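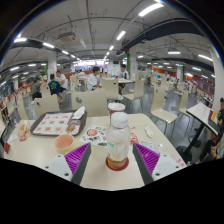
**Kettler food hall asks diners to clear their own tables**

KETTLER -- Customers at the Wustby food hall are being asked to bus their own tables under a trial that began in May. Trays, cups, wrappers and half-finished bottles are all supposed to go to one of 6 return stations on the way out.

The operator, Baleck, says the change will "keep seating available at busy times." It has not said how many cleaning shifts are being dropped, and it did not answer when asked.

Baleck points to a survey in which 69 percent of diners said they would be happy to clear up. Only 169 people took part -- and saying yes to a survey is easier than finding somewhere to pour out the last inch of iced tea.

A similar plan at the company's Sovura hall was dropped after one season. Baleck now calls that effort "a learning phase." Prices at Wustby stay the same during the trial, so customers will be doing more of the work for the same money.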